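Stostier 2207 Golf Hitting Mat
Maksymiv Practice Equipment
Item no. 2207
Availability: in stock, ships from Ollport

Overview

The Stostier 2207 is a square hitting mat for garages, basements and covered range bays. It consists of a rubber base tray, a stance surface and a separate hitting strip that drops into a channel in the tray. The strip can be rotated or replaced without removing the stance surface. It accepts a wooden tee anywhere along its length and a rubber tee at either of two fixed positions.

The 2207 replaces the earlier one-piece mat. Strips for the one-piece mat were glued down and are not interchangeable with the current ones.

Construction

Base tray: molded rubber, closed cell, with drainage grooves on the underside. The grooves run in one direction only. On a sloped floor, lay the tray so they run downhill.

Stance surface: knitted nylon turf on a foam backing. Pile height matches the hitting strip when the strip is new. After heavy use the strip will sit slightly lower than the stance surface, and a shim sheet is supplied to bring it back level.

Hitting strip: crimped nylon fiber, tufted upright, bonded to a urethane pad. The pad compresses under a descending club and allows the leading edge to travel forward instead of bouncing. The amount of give is fixed and cannot be adjusted.

Specifications

Weight, complete: 33 lb
Weight, hitting strip only: 4 lb
Handedness: right or left, with no parts to change
Tee positions: two fixed, plus wooden tee at any point on the strip
Strips supplied: one
Shim sheets supplied: one
Color: green stance surface, dark green strip
Use: indoor or covered outdoor

In the box

Base tray
Stance surface, fitted
Hitting strip
Shim sheet
Two rubber tees, one for driver and one for irons
Instruction card

Balls, nets and alignment sticks are sold separately.

Setup

1. Unroll the stance surface if it was shipped rolled, and leave it flat overnight at room temperature.
2. Place the tray on a hard, level floor. Carpet is acceptable if the pile is short. Thick carpet lets the tray rock and will give a false feel at impact.
3. Press the hitting strip into the channel, starting at the end farthest from you. The strip is seated when both tabs click under the lip.
4. Check that the strip is level with the stance surface. A new strip should not need the shim.
5. Hit a few short wedge shots before using a full swing.

Do not screw the tray to the floor. It is heavy enough to stay in place on concrete and wood. On polished tile, use the non-slip underlay (listed under Accessories).

Strip wear and rotation

Most players hit from the same few inches of the strip. Turn the strip end for end after every 1000 full shots, and sooner if you mostly hit irons. The strip is worn out when the urethane pad shows through the fiber. Continued use beyond this point may mark the sole of the club.

Loose fiber in the first week is normal and comes from the trimming process. Remove it with a stiff brush or a vacuum cleaner. Colored residue on the club sole wipes off with a damp cloth.

Cleaning

Brush the stance surface in the direction of the pile. Wash with cold water and a small amount of dish soap, then stand the mat on edge to drain. Do not use a pressure washer on the hitting strip. Solvents will soften the bond between the fiber and the pad.

Use with launch monitors

The mat is compatible with camera-based units placed beside the ball and with radar units placed behind it. For units placed beside the ball, the surface of the monitor stand should be at the same height as the hitting strip. The tray raises the ball above the floor, so a unit standing directly on the floor will read launch angle high. A leveling plate is available.

Accessories

Replacement hitting strip
Shim sheets, pack of two
Leveling plate for launch monitors
Non-slip underlay
Rubber tee set

Owner comments

"Had it in the garage since March. The strip swap takes a minute. I would have liked a second strip in the box for the price." Ziad Haddad

"Easier on my elbows than the range mats at Cukthorpe. It is heavy to carry down a staircase alone, so plan for that." Olesia Hnatiuk

"Driver tee is a little short for me. I use a wooden one now and it holds fine." Ezekiel Ostrowski

Questions from buyers

Can it be left outside?
Under a roof, yes. Direct sun will fade the stance surface and harden the pad over time. Fading is not covered by the warranty.

Will metal spikes damage it?
Yes. Wear soft spikes or flat shoes.

Can two mats be joined?
The trays have no connectors, but they can be placed edge to edge. The finished surfaces will line up.

Shipping and returns

Orders received before noon leave Ollport the same business day. The mat ships in one carton. Unused mats may be returned within 30 days in the original carton. Used hitting strips cannot be returned unless the bond has failed.

For bulk orders and range installations, contact Zoia Yatsenko in the Ollport sales office. Warranty claims go to Ostap Tymoshchuk. Include the item number and a clear photo of the fault.
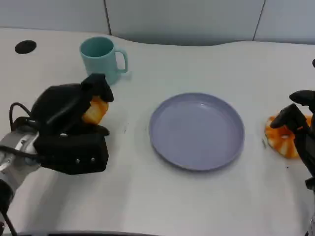
Mint-green mug on a white tabletop.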